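Fellwood robotics club finds the water bottle a worthy opponent

By the education desk

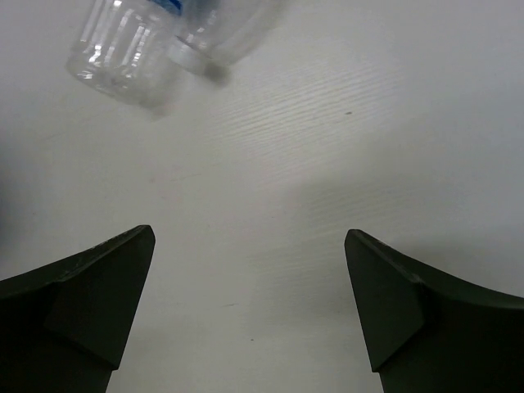
Carmela Leone would have started with blocks. Blocks stay put, she pointed out at last week's open evening, and they don't roll toward the person who is trying to be patient with them. She got a laugh for it, and then the club went back to bottles, which it has been doing since the start of the school year.

The Fellwood High robotics club meets two afternoons a week in the old typing room, and its project this year is teaching a two-fingered robot arm to pick up clear plastic bottles and stand them in a crate. A six-year-old can do this with a sandwich in the other hand. The club's arm, known to its owners as Prindberg after a substitute teacher in a play the drama department put on, can do it some of the time, and the students keep a chart on the wall that is frank about how much.

The aim is the Sala Cup, a regional contest for school teams to be held in February. Each team gets a table, a scatter of recyclables and 7 minutes. Points are given for every item that ends up in the right crate and taken away for every item that ends up on the floor. A perfect table is worth 1000 points. Last year's winning team scored 900, a number that has been written on the Fellwood whiteboard in red marker and circled several times by different hands.

Fellwood did not enter last year. The year before, it entered with a wheeled robot that drove confidently into the judges' table, and the matter was allowed to rest for a while.

The trouble with bottles, according to the students, is that they are hardly there. The arm finds things with a small camera near its fingers, and a clear bottle on a pale table gives it mostly glare and shadow to go on. The software likes caps and labels. It is also fond of reflections, and in October it spent most of one afternoon trying to pick one up.

"It closes on nothing, lifts the nothing, and carries it over to the crate very carefully," said Annunziata Sanna, the club's faculty adviser. "You do feel for it. The placement is excellent."

Two camps have formed over what to do. One wants to change the lighting, a cheap fix that would mean training under lamps the contest hall may not have. The other wants to feed the program more examples, meaning that somebody steers the arm by hand through one pickup after another while the camera records. The second camp won by a show of hands and has been steering ever since. Sophomores get the first hour, seniors get the second, and freshmen put the bottles back.

Putting the bottles back is more contested than it sounds. If they always land in the same place, the arm learns the place and ignores the bottle. The freshmen were told to be random and proved unable to be, so positions are now drawn from a coffee can full of numbered slips. A bottle lying against another bottle is the draw everyone dreads. The fingers tend to nudge the first one into the second, and the pair then leave together.

Sanna, who also teaches chemistry, has set a target of over 50 recorded pickups per meeting. The club has hit it twice. On one of those days a fire drill fell in the middle, and the members are proud of that one in particular.

The gripping software started out as a kit called Clellent, which came with the arm and a manual the students describe as optimistic. Very little of the original is left. Seniors have rewritten the part that decides how wide to open the fingers, and one junior has rewritten the part that decides when to give up, a setting she says was the most important thing missing. Before her change, the arm would make the same failed grab until someone pulled the plug. Now it tries three times, backs off and looks at a different bottle.

Money is the usual story. The arm was paid for by two bake sales and a grant from the school district, and replacement finger pads come out of the same fund as the chess club's clocks. The chess club has asked to be kept informed.

Bottles, at least, are free. The cafeteria saves them, rinsed, and the club has reached the point of turning some away. Members have developed preferences: ribbed sides are easier to hold, caps should be screwed on, and the flimsy half-size kind handed out at track meets is spoken of with real bitterness, having a habit of folding up in the grip and then springing out of it.

Leone, for the record, has not given up on blocks. She brought a bag of them to the open evening and left it on the shelf by the door, where it remains.

The club will run a full practice table for parents and anyone else who wants to watch on 28th November, starting after the last bell in the typing room. Visitors are asked to stand behind the tape, keep camera flashes off and hold any applause until the bottle has been let go. Empty bottles with caps are welcome. Half-size ones are not.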